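Catau Community Help > Home & Office > Furniture

White desk top turning yellow near the window

Asked 10 November 2025

I bought a Besano desk in May, the white one with the 4 screw-on legs. The half closest to the window has gone a sort of cream color. The other half still looks new. I tried dish soap and warm water, then glass cleaner, and neither made any difference. Is it dirt or is the surface damaged? The desk cost me 559 dollars so I would like to save it if I can.

2 answers

Answer 1 (accepted)

Sounds like sun. Put a strip of masking tape over part of the good half and leave it for a couple of weeks. If you see a line when you pull it off, light is doing it and no cleaner is going to bring the color back.

Before you give up, try baking soda and a little water on a soft cloth. Rub a small spot near the back edge for 15 seconds and wipe it off. I have a white table that I work on every day and the film on it came off that way.

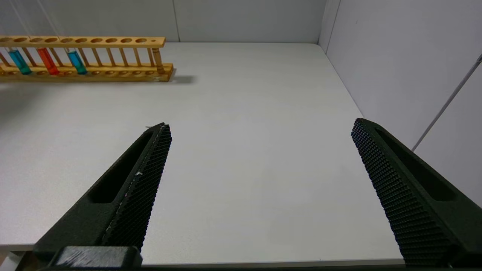
Don't use the scrubbing side of a sponge. It leaves fine scratches, and those hold dirt and look gray after a while. Same goes for powder cleansers. If the baking soda does nothing, stop there.

After that your choices are painting it or turning it around so the yellow part faces the wall. Most of the Besano tops can be unscrewed and rotated. Check that the holes line up first, mine were off by a little and I had to drill two new ones.

A Vitale shade on the window will slow it down on the good side.

Answer 2

same thing happened to my Gindora shelf. I called the store and they said fading isn't covered. might be worth asking anyway if you still have the receipt

Comment from the person who asked: Baking soda got a bit of it off but it is still cream. I'm going to turn the top around this weekend.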